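Everything within reach

Kitchens & Storage

Most small kitchens have the same trouble spot. It's the stretch of counter beside the toaster oven where the mugs end up, along with the plates that came out of the dishwasher this morning and whatever vegetable is waiting for dinner. You clear it, and by three in the afternoon it has filled again.

Nawal El Sherbiny has spent 12 years helping people sort out kitchens, first for a removals firm and now on her own. Her view is that the counter will always fill up, and that the sensible thing is to decide ahead of time what it fills up with. She would sooner see a mug tree, a plate rack and a basket out in the open than a bare surface and a cupboard nobody wants to open.

"People apologise to me for having things out," she says. "I ask them how many times a day they use the thing. If it's more than once, it can stay."

Her starting point is always mugs. They're awkward in a cupboard, where they sit two deep and the one you like is behind the one you don't. They stack badly and their handles catch. A plain wooden mug tree takes up very little of the counter and holds them by the handle, which leaves the shelf free for bowls. 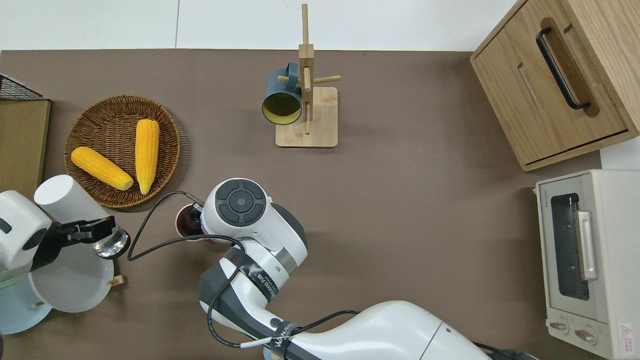

The choice of tree matters more than you'd expect. El Sherbiny looks at the base first. A square base with some weight to it will stay put when you take a mug off one side and leave the other side loaded. Light trees with narrow feet tip over, usually first thing in the morning. She likes plain wood because it doesn't fight with whatever colours the mugs happen to be, and she tells clients not to fill every peg. Two or three mugs that get used daily are easier to hang and easier to lift off again. The rest can live in the cupboard and come out for company.

Peg angle is the other thing to check in the shop. Take one of your own mugs along if you don't mind the looks. A thick handle won't go over a fat peg, and a mug that only just fits will end up standing beside the tree. Cedance makes one with slimmer pegs that she has put in several kitchens, and the Bralesik is a bit taller and suits bigger mugs.

Plates come next. A wooden rack that stands them upright does for drying and for storage, and for a household of one or two there's often no need to put the daily plates away at all. Stood in a staggered row, each one can be pulled out without lifting the others. It's also a good use for odd plates in different colours, the survivors of sets that were broken years ago. A gray one, a light blue one and a yellow one look fine together in a rack, and they never did in a stack.

The basket is the cheapest item on her list and the one clients are least sure about. Round, woven, fairly shallow, kept toward the front. Its job is to hold the produce that's going to be eaten next, so that it does get eaten. Corn is a good test. Left in the crisper it's forgotten for a week, but two cobs in a basket on the counter are dinner.
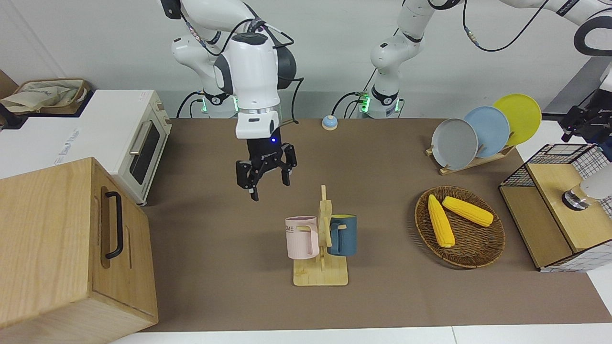 Giving the surface some zones

El Sherbiny doesn't draw plans. She puts everything on the counter at once, asks the client to make a cup of tea, and watches where their hands go. After that she moves the mug tree to the middle of the reach and pushes the heavier things out to the ends.

The toaster oven nearly always goes at one end. It needs room in front for the door to come down and some space around it for the heat, and it shouldn't share its patch with the kettle. What goes on top of it is a running argument in a lot of homes. She accepts that the top will be used as a shelf, but anything cloth or paper comes off before the oven goes on.

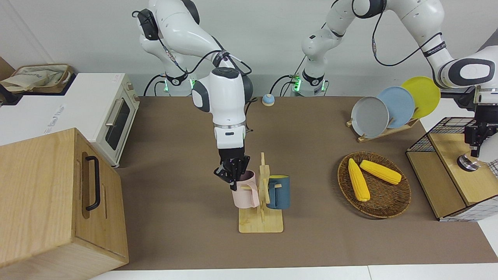
A brown mat under the lot is another of her habits. It hides crumbs until you have time for them, it's kinder to a dropped mug than stone, and it marks out where the useful things belong. When something is sitting off the mat, it's probably on its way to somewhere else. The ones she buys come from Emgate, cut to length, and cost $29 for the size that fits an ordinary counter. A cheaper one from Amundsen at $13 does nearly as well, though it curls at the corners for the first month.

Wood boxes and small cabinets can go on the counter too, provided they have a proper handle and you can open them with one hand. Tea, coffee filters and the good chocolate go in there. She is firm about lids: a box that opens from the top will have something put on it within the day.
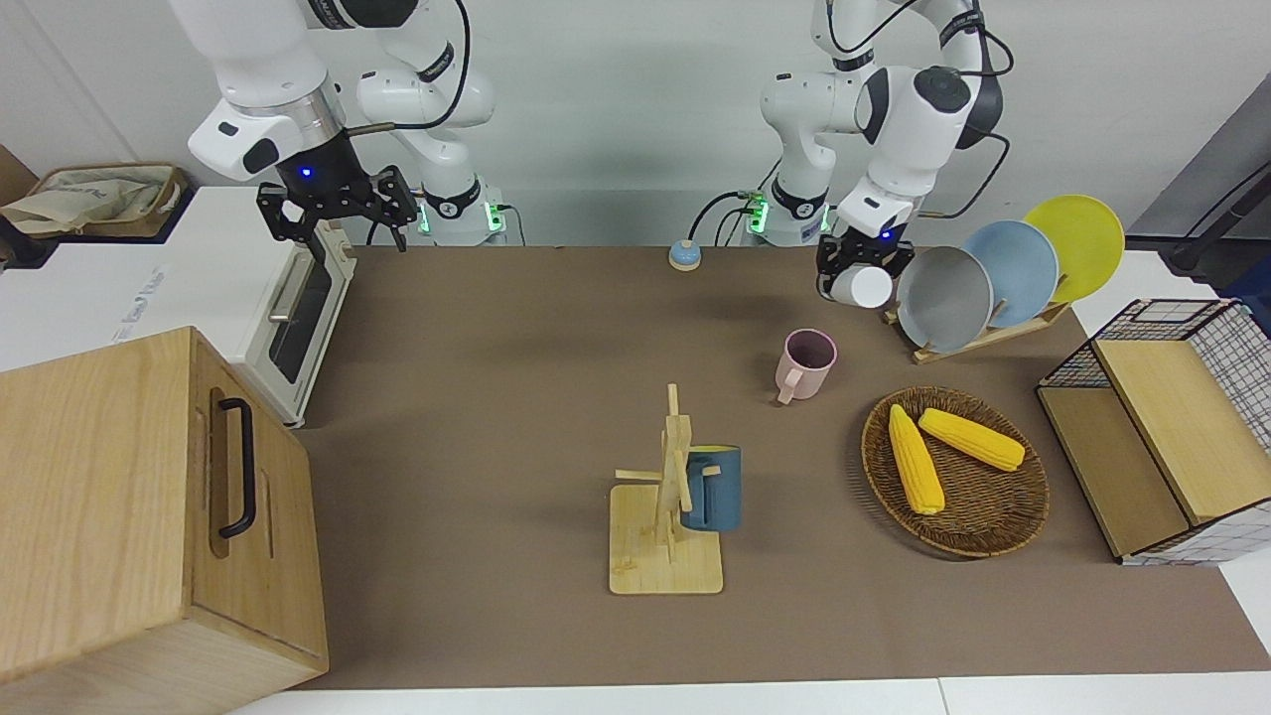
4 min read

The last part is keeping it going, and she has only a few rules for that. Mugs go back on the tree when they're dry. A mug left standing on the mat is fine for an hour, but it gets moved before bed. Small cups are the exception, as they tend to be too light or too short in the handle for a peg, and she keeps those by the plates.

Once a season, usually in September and again after the holidays, she suggests taking everything off and wiping down the lot. Wooden pegs pick up a film from damp handles and want a rub with a dry cloth. Wicker can be shaken out over the sink and brushed with an old toothbrush, then left to air before any vegetables go back in.

If there's a mug on the tree that hasn't been used since the last time, it goes to the cupboard and another one gets the peg.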